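Introductory Metrology and Part Description
Handout 4: Describing small turned and molded shapes
Instructor: Eamon Ó Gríofa
Revised 21 September 2018

Scope

Covers the written description of small parts before measurement. Read with chapter 2 of the Ostell course reader. Drawing conventions are in Handout 3 and are not repeated.

1. Terms

Base: the face or ring on which the part stands.
Waist: a local minimum in outside diameter between two wider sections.
Rim: a raised or rounded edge at the end of a cylinder or around a flat face.
Step: an abrupt change in diameter. A gradual change is a flare or a taper.
Bore: a circular hole along the axis. Call it a through bore only when both ends have been checked.

2. Order of description

Work from the top down. State the general form first – disc, cylinder, stepped cylinder – then each change of section. Color comes last and is kept to one word, with a second for the rim if it differs. Function is left out unless the drawing gives it. "Lid", "cap" and "stopper" are guesses about use and lose marks.

3. Perspective

A circle seen at an angle appears as an ellipse. Its long axis approximates the diameter; its short axis depends on the viewing angle and must not be scaled. Height cannot be taken from the same view without a reference. Deming Kang's note on the Fekameck parts has a worked case with a 50 mm disc.

4. Surface

Record gloss separately from color. Highlights on a rounded rim show curvature and are not to be entered as marks or scratches. Use a matte white ground where possible.
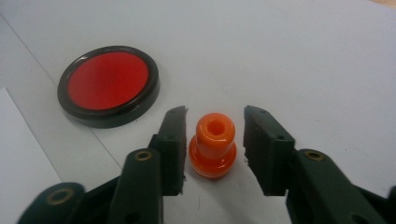 Written descriptions are limited to 200 words per part and go in the Ritham folder before the April review.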